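Tuesday, April - pose tracking and gripper calibration

Picked up where Young-sook left off. The open problem is the left/right swap in the marker tracker. When both grippers come in close to the same object, the solver sometimes hands the left pose to the right hand for a few frames and then hands it back. Floltosar smooths over the jump afterward, so the trajectory looks fine in the viewer and the bad frames go straight into the training set.

Reran the Bemeo plate clips with smoothing turned off. Out of 2426 frames, 96 had a swapped ID. Almost all of those are in the approach, when the two fingers are closing in on the rim from either side.

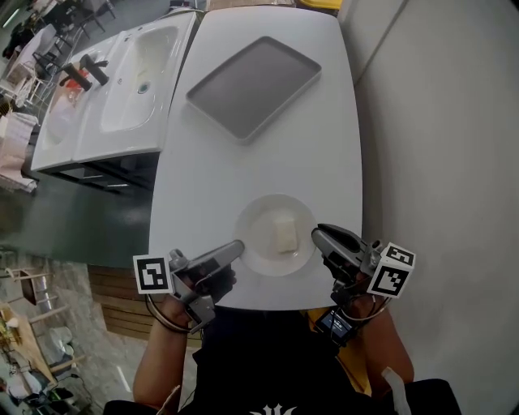

Head view, both grippers coming in to the plate. Marker cubes on left and right.

Two causes, I think. First, the ID map is rebuilt on every frame from whichever cube faces decode, with no memory of the frame before. Second, the gate on position change is far too loose, so a jump from one hand to the other passes as motion. Changed both. The map now persists until a face has decoded with a different ID for 4 frames in a row, and the gate is tied to the IMU speed. Swaps went from 96 to none on this set. I don't trust that yet, it's one task and one operator. Ji-hoon is going to run it on the Acharya clips, where the hands cross.

Side effect: when both faces of a cube are lost, the new code holds the old pose longer before it flags a dropout. Set the limit to 20 frames for now. Probably too long for fast moves.

Afternoon, wrist camera orientation.
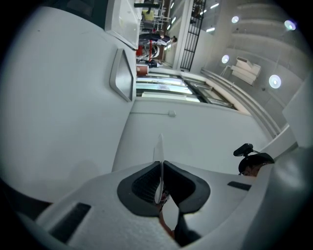 The visual odometry starts up with gravity taken from the first IMU sample, and that sample is wrong if the hand is already moving. Prodromos wanted to fall back on a level-camera assumption. I don't want that. With the gripper rolled over like this the ceiling lights are on the right and the floor is up at the top, so a level start would be off by something near a quarter turn. Changed it to average gravity over a still window instead, and refuse to start if there isn't one. The other thing I added is a fixed mask over the fingers and housing, plus the black corners. The feature detector was putting points on the ribbed inner surfaces of the fingers, and those move with the camera, so they pull the estimate toward zero motion.

The mask is hand drawn and lives in the Positz config folder. It only fits the white gripper. Chae-won has the gray ones to do.

Open:
- dropout limit, try shorter
- mask for gray grippers (Chae-won)
- ask Ieva if the viewer can show raw and smoothed poses together
- rerun the older sets once Ji-hoon is done - not before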